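가세로 국제학교 방과후 프로그램 자주 묻는 질문

최종 수정일: 2022/10/01

본 안내는 가세로(Gasero) 국제학교 초등부 학부모를 위하여 작성되었습니다. 중등부의 방과후 과정은 별도의 안내문을 참고하여 주시기 바랍니다.

신청 및 배정

방과후 프로그램은 누가 신청할 수 있습니까?
초등부 1학년부터 6학년까지의 재학생이 신청할 수 있습니다. 현재 약 268명의 학생이 한 과목 이상을 수강하고 있습니다. 휴학 중인 학생은 복학 처리가 완료된 후에 신청이 가능합니다.

신청은 어떻게 합니까?
학부모 포털 '돈돈(Dondon)'에 접속하여 방과후 메뉴에서 희망 과목을 선택하시면 됩니다. 학생 한 명당 최대 세 과목까지 신청할 수 있으며, 전화나 이메일 신청은 접수하지 않습니다. 형제자매가 있는 경우에는 학생별로 각각 신청하셔야 합니다.

신청자가 정원을 초과하면 어떻게 됩니까?
추첨으로 배정합니다. 선착순이 아니므로 신청 기간 안에만 접수하시면 동일한 기회가 주어집니다. 배정되지 않은 학생은 대기자 명단에 자동으로 등록되며, 결원이 생기면 포털 알림으로 연락을 드립니다. 알림을 받으신 후 이틀 안에 응답이 없으면 다음 순번으로 넘어갑니다.

수업 운영

한 학기에 수업은 몇 회 진행됩니까?
과목당 21회입니다. 공휴일과 학교 행사일에는 수업이 없으며, 강사 사정으로 휴강한 경우에는 학기 내에 보강을 실시합니다.

수업 시간은 얼마나 됩니까?
1, 2학년은 40분입니다. 3학년 이상은 과목에 따라 다르므로 포털의 강의 계획서를 확인하여 주십시오.

수업은 어디에서 진행됩니까?
예체능 과목은 가마주관(Gamage Hall)에서, 그 밖의 과목은 본관 교실에서 진행됩니다. 저학년 학생은 담당 교사가 교실에서 수업 장소까지 인솔합니다.

학부모가 수업을 참관할 수 있습니까?
매년 5월에 공개 수업을 실시합니다. 그 외 기간의 참관은 허용하지 않습니다. 학습 상황에 관한 상담은 방과후 담당실에 사전 예약 후 가능합니다.

비용 및 환불

수강료에 재료비가 포함되어 있습니까?
포함되어 있지 않습니다. 재료비는 수업 1회당 4,000원이며, 재료를 사용하는 과목에 한하여 학기 초에 일괄 청구됩니다.

수강을 취소하면 환불을 받을 수 있습니까?
개강 전에는 전액 환불됩니다. 개강 후에는 남은 수업 횟수에 따라 수강료를 환불하며, 이미 개인별로 배부된 재료의 비용은 제외합니다. 취소 신청도 포털에서 하시기 바랍니다.

하교 및 안전

방과후 수업 후에도 통학버스를 이용할 수 있습니까?
정규 통학버스와 별도로 늦은 하교 버스를 운행합니다. 운행은 고비어(Govier) 운수가 맡고 있으며, 노선이 정규 버스와 다를 수 있으므로 신청 전에 정류장을 반드시 확인하여 주십시오.

보호자가 아닌 사람이 학생을 데리러 가도 됩니까?
포털에 사전 등록된 대리인에 한하여 가능합니다. 대리인은 정문 안내 데스크에서 신분증을 제시하여야 합니다. 당일 변경은 수업 종료 한 시간 전까지 전화로 알려 주시기 바랍니다.

결석은 어떻게 알려야 합니까?
포털의 출결 메뉴에 결석 사유를 입력하여 주십시오. 정규 수업에 결석한 학생은 방과후 수업도 결석으로 처리되므로 따로 입력하실 필요가 없습니다. 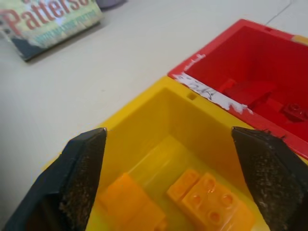

조퇴의 경우에는 담임교사와 방과후 담당실 양쪽에 모두 알려 주셔야 합니다.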